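October, a little past nine in the evening

I meant to write yesterday and the day before that, and both times I sat down with my tea and the pen and then got up again to "just do one thing," and you know how that goes. So tonight I am writing first and doing things after, even though the dishes from supper are still in the sink and I can hear the tap dripping on them.

The big news, if a person my age can call it news, is that I have finally started on the little back room. It has been bothering me since we came to Damby. Everything that didn't have a home in this house went in there, and then things that did have a home went in to keep them company, and by the end of summer I was opening the door just wide enough to toss something in and closing it again before I had to look. I told myself in June that I would do it when the heat broke. Well, the heat broke weeks ago!

I started with the table, because I could reach it. I took absolutely everything off it and put it on the bed, which turned out to be a mistake at bedtime, and I gave the top a good scrub and put the flowered cloth on, the pale pinky one that came from the market at Nollow. I remember dithering over that cloth for so long that the woman at the stall went off and got herself a coffee. There was a blue one too, and I still think about the blue one now and then, but I was right about the pink. Against a plain white wall it makes the whole corner look softer, as if somebody had turned a lamp on.

Then came the small things, and oh, the small things. I had a shoebox of them, a biscuit tin of them, two coat pockets of them and a drawer that wouldn't shut. My plan was that everything little would go into the one yellow bin, the fabric-lined one, and if it didn't fit in there it would have to earn its keep or go. I paid 23 for that bin at Zunaletti, and I winced at the register, and I have not regretted it for one minute since. It's such a gentle yellow, like the inside of a banana. It holds far more than you would think, too, and it stands in the middle of the table where I can get at it from my chair.

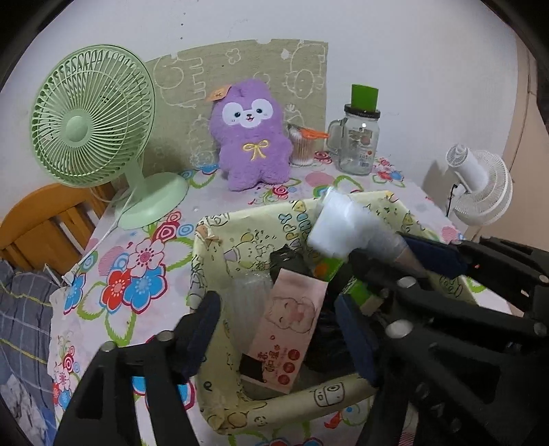 The trouble with a bin like that is that you can't let it turn into the drawer all over again. I caught myself at it already. I had been so pleased with how much went in that I stopped asking what any of it was, and this afternoon I had to go through it a second time with my glasses on. I threw out a good handful and felt very virtuous, and then I went and fished one piece back out of the trash, so I'm not going to brag too much.

I put the mint-green fan at the back left, next to the wall. I know it's October and I know it ought to be up in the closet until next year. But that room holds its air in a funny way, and I like to have a fan going when I'm sorting, for the sound as much as anything. I grew up falling asleep to one. The cord runs down the left edge of the table now, where my elbow doesn't catch it, and that took me three tries and a certain amount of language.

The purple plush fellow stays too. I went back and forth on him! A grown woman clearing out a room ought to be able to part with a stuffed animal, and I did carry him as far as the hall. But he has that tiny open mouth, as though he's just about to ask you something, and the yellow bow stitched on his chest, and I turned right around and sat him back down in front of the animal drawings on the wall. He still has his orange paper tag on. I've never had the heart to cut it off, and by now it would feel like giving him a haircut without permission.

The cotton swabs got to stay in their clear tub beside him, with the orange scissors laid across the top. I have lost those scissors, at a guess, once a week for as long as I've owned them, and always under something. Flat on top of the swabs I can see the handles from the doorway. We'll see how long I keep that up. The glass mug with the handle and the screw lid is next along, and I still need to decide whether it belongs in the kitchen. I think it wants to be in the kitchen. I think I want it where it is.

What's left is the floor, and the floor is the real work. There are the boxes from the move, and the bag of yarn, and the Lahlou catalogs I have been saving for the pictures, which go back years and weigh as much as a small child. I got one armload of them out to the porch before my back had its say. I kept the one with the garden benches. I found my old recipe cards in there as well, 123 of them by my own numbering, held with a rubber band that snapped the second I touched it, so they went all over the rug and I sat right down among them and read for an hour. I had forgotten the plum cake entirely. I'm going to make it if I can find decent plums this late, and if not I'll try it with pears and write down what happens on the back of the card.

It's gotten late while I was rambling and the tea's gone cold. Tomorrow, one box, the one by the window, before lunch. And batteries, I must put batteries on the list. Now for those dishes.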